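Nedetti Slotted Board Rack, Black

31/05/2019
By Mereana McPhee

Circuit boards like to lie in a heap and scratch each other. The Nedetti is a black rack with a tall notched wall and a floor full of grooves, and its one talent is keeping boards upright and apart. It has no app. We checked.

Perfboard, finished boards, the thing you soldered in June and never labeled: if it has a straight edge and fits a slot, in it goes. Big ones and small ones can share.

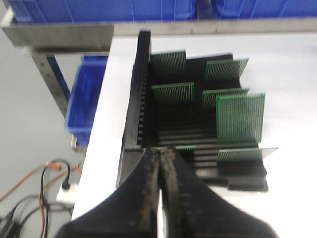 Where to put it

On a flat white bench, if you have one, so dropped parts show up before your elbow finds them. Keep the overflow in bins behind. Ribbed blue plastic crates do the job and come in any color you like, provided you like blue.
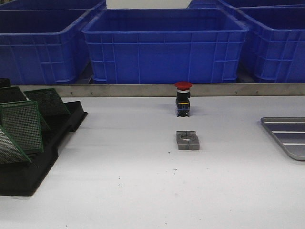
A low metal strip along the back of the bench is worth the trouble too. Screws roll, and they always roll away from you.

Ordering

Item 405. Ships in 5 days, or 7 if Emiliano Orellana is packing, as he wraps everything twice. Orders of 20 or more get a discount, which you'll have to ask for.

Recently added
Purix Bench Mat
Heo Parts Tray, Shallow
Predent Tweezers, Bent on Purpose

This site uses cookies. By continuing to browse you accept them.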